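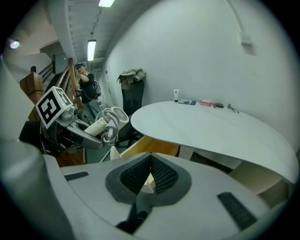
4. Adding coaching staff to a team

Before you start, you need a club licence for Treltar and the Club Admin role. Position coaches and analysts are added in the same way as the head coach.

4.1 Create the staff record

1. Open Team > Staff and select New.
2. Enter the coach's name as it should appear on the team sheet.
3. Choose a role from the list. If the role you want is missing, choose Other and type it in.
4. Choose a unit: Offence, Defence or Special Teams.
5. Select Save. The record shows as Pending until the coach accepts the invitation.

Note: a coach can belong to 2 units at most. To cover all three, use the Head Coach role.

4.2 Give access to the playbook

1. Open the staff record and go to the Access tab.
2. Tick the playbook sections the coach may see.
3. Set each section to View or Edit.
4. Select Apply.

Invitations expire after 9 days. Send a new one from the same tab – the old link stops working at once.

Caution: removing a coach also removes their unshared practice plans. Move these to another coach first (see 4.4).

4.3 Coaches moving from another club

If the coach already has a Treltar account, do not create a second one. Ask the old club to release the record, then search for it under Staff > Transfers. Session notes stay with the old club.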